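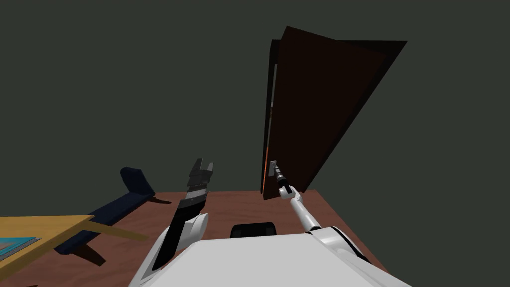
Sim head view, door task, right gripper at the handle, door partly open. Left arm idle.

22 October 2024
Door opening, Mota planner, Lerklow sim build 3237

Picked up where the September notes stop. Question is still why the right wrist saturates once the door starts to swing. Controller is the same as on the drawer task: Cartesian impedance at the gripper, hinge axis taken from the model, arc waypoints from Mota at a fixed step of 8 mm.

Ran 204 episodes overnight with randomised hinge friction and base offset. 179 reached the target angle. Went through the failed ones by log only. Most have the same signature: lateral force at the handle climbs steadily, wrist yaw hits its limit, grip slips. The arc radius is being measured from the handle origin and the contact point sits further out, so the commanded path is tighter than the door allows. Stiffness of 300 was masking it on the easy starts.

Changes:
- radius now estimated online from the gripper track, least squares over the first part of the swing, model value as prior
- lateral stiffness halved after first motion, tangential left alone
- yaw compliance on from contact

Twelve reruns of the bad seeds by hand. Force stays flat on all but two, both with the base too close to the door. That is a base placement problem and belongs in the planner.

Left arm: held at a raised joint target for the whole episode. It takes up a good part of the middle of the head view and the handle detector loses confidence when the torso leans. Try a lower rest pose. Check table clearance first, the collision mesh for the tabletop is padded more than I would like.

Not done: detector still reads ground truth depth. Gruvareck depth noise model is merged but off by default.

Next: full batch with the new radius fit, same seeds, then noise on.

Comments (3)

Duarte Patrício
Is the prior weight fixed or scaled with arc length? With short arcs the fit will wander.

lab_oltport
Fixed for now. Will scale it before the batch.

Duarte Patrício
Fine. Please log the residual as well.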